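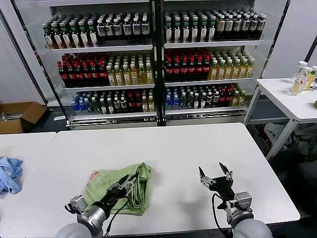

Staff Clothing Exchange: Folding and Sorting Guidelines

The Restow clothing exchange will accept items again beginning Jun 17, 2026. Donations received in May filled all available shelves at the Ardeleanu building, and the Office of Staff Services has revised the procedure for preparing garments.

All T-shirts and other light tops should be washed and fully dried before drop-off. Please lay each shirt face down on a clean table, fold the sleeves and sides toward the center, and bring the hem up to the collar. Printed shirts should be folded so that the logo remains on the outside, where it can be read without opening the pile. Shirts are to be stacked by size, with no more than 10 in a stack.

Each employee may contribute up to 6 items per visit. Cardboard boxes may be used for transport and should be flattened once they have been emptied. Food and open drinks are not permitted at the folding tables.

The exchange has space for 200 garments. Items not claimed within 30 days will be offered to the Prarar community closet.

Questions about sizes and labels may be directed to Domnica Mocanu. Departments wishing to donate uniforms or event shirts in quantity should contact Catinca Mihăilă before delivery.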